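# Linen replacement cycle for the guest residence: comments requested 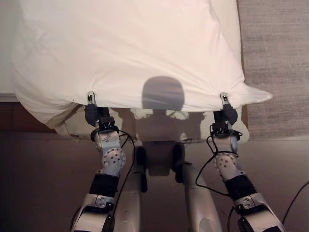 ## Opening post

**Residence_Office**

The Giltmont guest residence will renew its bed linen contract in May. The present agreement with Keskin covers 600 pillowcases, all white, rented and laundered off site. The office is considering whether to purchase its own stock and launder it in the basement facility. Members who manage comparable buildings are invited to comment on cost, durability, and storage.

## Replies

**zodutau_housing**

The Zodutau residence moved from rental to ownership and would not return to rental. Our pillowcases are a plain cotton and polyester blend. Purchase costs were recovered in 14 months. We recommend keeping three sets per bed: one in use, one in the laundry, and one on the shelf.

**east_wing_ops**

I must disagree with the previous post. Ownership appears less expensive only when staff hours are left out of the calculation. Our building has 300 beds, and pressing alone required 2 full shifts each day. The rental firm also absorbed the cost of stained and torn items. We returned to a rental contract after one year.

**zodutau_housing**

Staff hours were included in our figures. We do not press pillowcases. They are removed from the dryer promptly and folded, and guests have raised no objection.

**east_wing_ops**

Our guests did object, in writing. The standard expected will differ from one building to another, and the office should establish its own before comparing prices.

**Residence_Office**

Pressing is not required under our current standard. Could members advise on closures? Keskin supplies the open-ended style. The Gostari catalog lists an envelope style at a slightly higher price.

**northgate_supply**

We use the envelope style from Gostari. The pillow stays in place, but changing a bed takes longer, and new staff often put the flap on the wrong side. For short stays, the open-ended style is adequate. Please also request the shrinkage allowance in writing. Our first order fit poorly after almost 14 washes, and the supplier declined to replace it.

**east_wing_ops**

I agree with the point on shrinkage. A sample should be washed at your own temperature settings before any order is signed.

**Residence_Office**

Samples in both styles will be requested. The comment period remains open until the end of April.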